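Stop ripping out kitchens that work

January 9, 2020

Third skip on our street since Christmas. Same thing in all of them – cupboard doors, a sink, a perfectly good oven with the racks still in it. I walked past one last night and nearly took the drawers home. Should of.

I don't get it. People buy a house in Odwood and before they've cooked a single dinner in it the kitchen has to go. Wrong colour. Wrong handles. The hinges are fine, the taps are fine, the thing is maybe ten years old. Gone.

And yes it's their money. I know. But it's my tip too, and the rates go up every year to run it.

We priced ours in May. Nothing fancy, same layout. The quote for the benchtop alone made me put the kettle on and sit down. Dark stone, pale veins, very nice, everybody's got it or wants it.

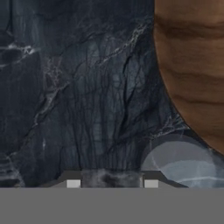

So we didn't. Spent 200 dollars on paint and 27 on new knobs, took a long weekend, swore a lot. One door still sticks. Nobody who comes round for tea has ever mentioned it, they're to busy eating.

What bugs me is how normal it's got. The flyers from Kenuvano come every fortnight and every one says your kitchen is "tired". Tired! It's a cupboard. The plates go in and the plates come out.

There used to be a bloke with a shed out past Dabbas who took old cabinets and sold them on. Packed it in – said people would rather pay 500 for a new flat pack than 50 for solid timber with a scratch. Now the closest place is a drive and a half and only open mornings.

Council could fix some of this tomorrow. A corner at the tip, a roof over it, leave what's good, take what you need. Other towns manage. Charge more for the skips if it has to be paid for somehow.

Meantime if you're on my street and you're chucking drawers, knock first. I've got room in the garage.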